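Wrist play on the right arm, and what I did about it

Posted 2024-08-10

The right wrist on our unit has been drifting since the start of the summer. I put off writing it up until I had a fix that lasted more than a few shifts. It has now done 400 basket cycles without a correction, so these are my notes, mostly for Jacinto Alvarado, who looks after the sister unit at Gornwood and has the same gearbox.

The symptom first. The arm reaches for the basket handles, closes on them and lifts. With an empty basket everything is fine. With a load of cabbages in it the basket settles a little after the lift, rotating towards the body, and the controller reports no error at all. The joint encoder sits on the motor side of the gearbox, so any play after the gears is invisible to it. You have to measure at the hand.

I measured it the cheap way. Arm out level, brakes on, controller holding position, dial gauge on a magnetic stand against the back of the palm. Push up by hand, let go, read. Push down, let go, read. The left wrist gave almost nothing. The right gave enough that I checked the stand was tight and did it again.

There were 2 likely sources: the output flange screws or the gearbox itself. I hoped for the screws. On this wrist there are seven of them under a cover ring, and to reach the ring you have to take off the glove, the cable clip and the hand. Order matters here. If you unplug the hand before parking the arm, the controller decides the payload has vanished and the arm jumps upwards by a few centimetres. Park, disable, brake check, main switch off, then unplug.

Two of the screws had lost their torque. The thread lock on them was old and powdery and came off with a fingernail. The other five were tight, but I took them all out, cleaned the threads, degreased the holes and refitted the lot with fresh thread lock. Tighten in a star pattern in three passes. The manual from Villalobos gives one torque value and no sequence, and if you go round the circle in order the flange sits very slightly crooked. I know this from the left arm last year. 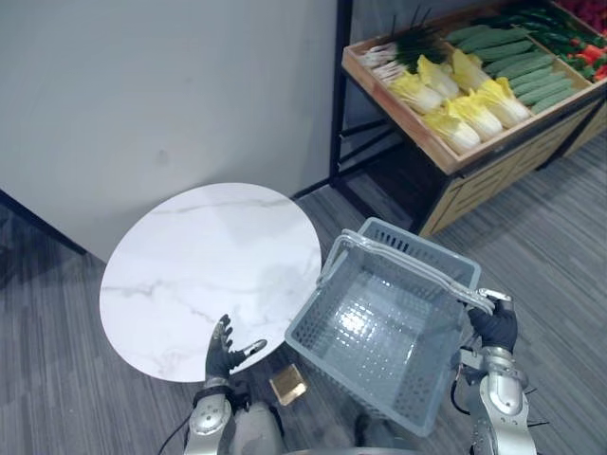
Refitting the hand is where most of the time went. The cable bundle has to come through the wrist with enough slack for a full turn in both directions, but not so much that it rubs on the forearm cover. My method is to rotate the wrist by hand to each limit with the power off, mark the cable with a bit of tape at the point where it goes taut, and set the clip a finger's width back from the mark. The clip goes on last. Check the connector latch twice, as it will make contact without being latched and then drop out under vibration.

After that comes recalibration. Plirow, the calibration tool, wants the arm in a set of poses it picks itself, and several of them are no use in our room because the elbow would meet the wall. I keep a list of poses by hand and feed that in. The run takes a while. The first result had a residual I did not like, and the reason was simple enough: I had refitted the glove with a fold under the palm, so the reference point was sitting proud. Glove off, fold out, run again, and the number came down to where it was when the machine was new.

Then I retuned the grip. The handle grasp had been given extra closing force over the past few months, by me, to cover for the drift. I had half forgotten. With a stiff wrist that extra force does nothing useful and wears the fingertips of the glove, so I put it back to the original setting. The payload value for a full basket also needed correcting. Someone had entered the weight of the load without the basket.

The mock shop display got used for the acceptance test. The sequence is reach, grip, lift, hold, lower, release. I logged wrist torque and hand position throughout and stopped to repeat the dial gauge test at intervals. At the end the play reading on the right matched the left to within what I can read on that gauge.

Parts and consumables: thread lock, degreaser, one cable clip, one glove. I ordered the glove under part 492 from Stillimora, and it came with the cuff slightly longer than the old one. It needs turning back once or it catches on the cover ring at full rotation.

Things I have not solved. The screws probably loosened because the wrist takes a small knock at the end of each lowering move, where the basket touches down before the controller expects it. I have slowed the last part of the move and the torque spike is smaller, but it is still there. A proper fix would be to detect contact and stop, and the torque signal at the wrist is noisy enough that I get false stops with a heavy basket. Filtering it helps and also delays it. I am trying a threshold that changes with payload and will post the values if they hold up.

The dial gauge test now goes on the monthly sheet for both arms. Jacinto, if you do yours before I next write, please note the reading before you touch the screws as well as after. I did not write mine down the first time and had to work it out from the logs.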